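Sleeping badly, part whatever

February 7, 2026

Quick one because I have to be out the door by noon and the car is still under snow.

So. Sleep. Those of you who've been reading since the Sanbridge days know I was never good at it. Fall asleep fine, then awake at 3 like somebody rang a bell. Lie there. Do the math on how many hours are left. Do it again. Get up, eat a cracker, regret the cracker.

January was the worst one yet. New job, same bills, neighbor's dog. I was getting maybe four hours and going in to work looking like something out of a drain. Evaristo Longo, who has the desk across from mine, asked if I was sick. Said no. He moved his coffee further away anyway.

Tried the usual stuff first. In order:

Warm milk. Disgusting, sorry.

The app with the rain sounds. Rain loop had a click in it every 20 seconds and once I'd heard the click that was it for me. Lay there waiting for the click.

No screens after nine. Lasted two nights. What do people do after nine??

Magnesium. Jury still out. Still taking it, mostly because I bought the big bottle.

Then Renzo Piras told me about his thing, and I was ready to laugh at it, and I've been doing it for nearly a month now so who's laughing. His thing is: you make the bedroom boring. That's the whole idea. He got it from his brother-in-law, who got it from a book neither of them can remember the name of. Everything that is a job goes out of the room. Laundry that needs folding, the mail, the charger, the book you feel guilty about not finishing. If it makes you think of something you should be doing, out.

I had a LOT of that. Two shoeboxes of receipts. A lamp I was going to rewire (was not going to rewire). Exercise bands still in the bag. The bag from Westeo with the curtains in it, which I'd been meaning to hang since we moved in, and those were the one thing that got to stay, because I finaly hung them. Forty minutes and one bad word.

Took a whole Saturday. Most of it is in the hall closet now and I'm not going to open the hall closet.
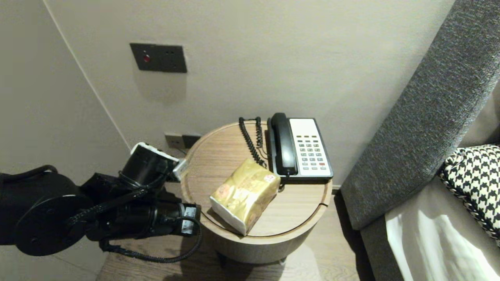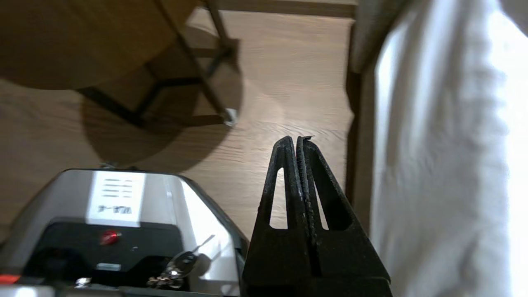
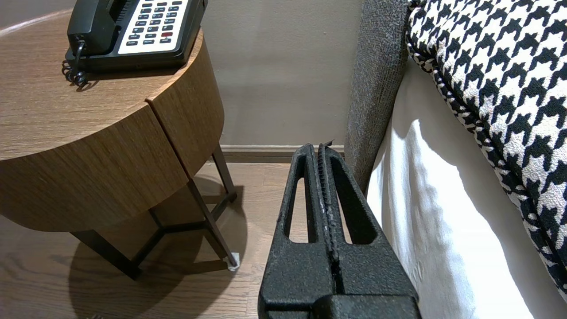

The hardest part by far was what to keep within arm's reach of the bed. I used to have everything there. Phone, water, second water, hand cream, three pens, a notebook for the ideas I'd have at 3 a.m. (I read the notebook back. "Soup but for cars." Great.) Renzo's rule is small table, small pile, and a little round wooden one tucked in the corner by the headboard is about the right size, because you run out of room before you can do any damage. My old nightstand had two drawers. Two drawers is how you end up with batteries and a passport next to your head. Gave it to Lefteris Tzavaras, who wanted it for his paints, and he found a parking ticket in it. Mine. Unpaid.

Anyway. What's there now: water, one. Glasses. A paperback I've read already, so there's no suspense. An actual alarm clock, the Ginting one with the orange numbers, turned to face the wall so I can't do the math.

The clock is the biggest change I think. Not knowing what time it is. First few nights I hated it, I'd wake up and have this itch to check. Then you sort of lose interest. It's dark, it's night, that's all the information there is. Sometimes I'm asleep again before I get properly mad about being awake.

The phone lives in the kitchen. I miss it. I'm not going to pretend I don't.

Other things, fast:

Bed temperature. I was way too hot. Swapped the big duvet for a thinner one plus a blanket I can kick off. Jouko Koivisto swears by two separate duvets on one bed, says everybody he grew up with did it that way and couples should stop fighting over one. I sleep alone so I just have two duvets to myself now like a king.

Coffee. Cut off at noon. Painful for a week, then fine, then I cheated at Leonardo Costa's birthday (espresso, 9 p.m., my own fault) and watched the ceiling until it got light.

Getting up at the same time on weekends. Don't like it. Works. Still don't like it.

Naps: no. I know. But no.

The Flarkadico pillow that everyone online was yelling about: no. It's shaped like a saddle. My neck hurt in a new place. Sent it back.

So where am I at. Six hours most nights, sometimes more, one glorious seven and a half last week that I told everybody about whether they asked or not. Still wake up at 3 or whatever it is, I wouldn't know. Just don't stay up with it as long.

Next job is the dog next door. I've writen a note and thrown it out twice. If anyone has wording that worked on a neighbor without starting a war, put it in the comments please.

OK, shovel. Car. Bye.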